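Pre-Purchase Inspection Checklist: Suturing Robot, Bench Unit
Fultport Skills Lab, Room 2
Inspected Sun 15 November by Abimbola Obi. Comments by Abimbola Obi unless marked MA (Musa Akande, who holds the budget and would like it back).

Unit: two-instrument bench system, used, offered by Drurklow. Asset tag 2309. The seller's paperwork calls it "lightly used." The previous lab's paperwork calls it Bernard.

Ratings: OK / FIX / NO / ASK

SECTION A. BEFORE POWER

A1. Tag on base matches tag on quote. OK
Comment: Matches on the second quote. The first quote was for a different machine and, I suspect, a different customer.

A2. Base bolted or clamped to bench. FIX
Comment: Clamped, yes. The bench has opinions of its own. Add the price of a heavier bench to the budget line. Danladi in facilities has one in storage and is pretending he doesn't.
MA: He has two. Ask for the one with all its feet.

A3. Power cord and plug, no cuts or tape. OK

A4. Emergency stop within reach of a seated operator. FIX
Comment: Within reach of a seated operator with very long arms. Extension cable is extra. Of course it is.

A5. Manuals present. ASK
Comment: One manual, 200 pages, pages on maintenance missing. The pages on ordering spare parts are in perfect condition.

SECTION B. POWER ON

B1. Self-test completes without error. OK
Comment: Second try. First try stopped at the homing step and asked me to contact my administrator. I am my administrator.

B2. Emergency stop cuts motion on both arms. OK
Comment: Pressed it on each arm separately, then with both moving. Do not buy anything where the seller asks you to skip this line.

B3. Arms hold position when motion is paused. OK

B4. Fan noise acceptable in a teaching room. ASK
Comment: Acceptable to whom? I could hear it from the hallway. MA says students talk over everything anyway.

B5. Warning lights visible from the door. FIX
Comment: One bulb out. Charge it to the seller.

SECTION C. INSTRUMENTS

C1. Serial numbers on instruments recorded. OK
Comment: On the separate sheet. Please leave the sheet in the binder this time.

C2. Use counter readable, uses remaining stated in writing. NO
Comment: Seller's answer was "plenty." I can't put plenty in a spreadsheet. This is the item that decides the whole budget: the arms are a one-time cost, the instruments are groceries. We need a number per instrument before anything gets signed.

C3. Jaw faces checked under the magnifier for wear. OK

C4. Instruments tested on a practice pad with needle and thread. See comment.

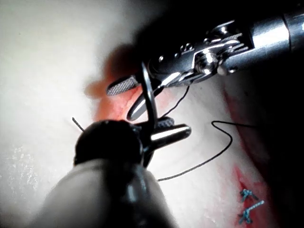 Item C4. Both instruments at the needle, black thread, practice pad. Blue sutures at lower right.

Comment: Rated ASK. I want the test repeated with our own needles, as we buy the cheap ones and the demo kit probably didn't come with the cheap ones. Pads go under consumables, along with thread. Last year's plan had no consumables line at all, and by October we were borrowing from the nursing course.
MA: Still owe them a box.

C5. Spare instruments included in price. NO
Comment: None included. "Available" is the word used. So is the moon.

SECTION D. MONEY AND PAPER

D1. Delivery and setup in the quote. FIX
Comment: Delivery yes, to the loading dock. Setup is a separate visit. The stretch between the dock and Room 2 belongs to no one and includes a ramp.

D2. Service contract, first year. ASK
Comment: Get it with and without parts. If the two prices are close, somebody has left something out.

D3. Training for instructors. OK
Comment: One day, two instructors. Pick the ones who aren't planning to leave.

D4. Software license transfers to us. ASK
Comment: Needs a letter from Drurklow. A phone call is not a letter. I have explained this by phone.

D5. Return terms. FIX
Comment: Return window starts at shipping. Ask for it to start at setup.

RESULT: Hold. Do not issue the order until C2, C5 and D4 are answered in writing.

MA: Agreed on hold. If C2 comes back low, I'd sooner rent for a term and plan the purchase for next year. Please stop calling it Bernard in emails to finance. They asked me which department he's in.

Recheck A2 after the bench swap.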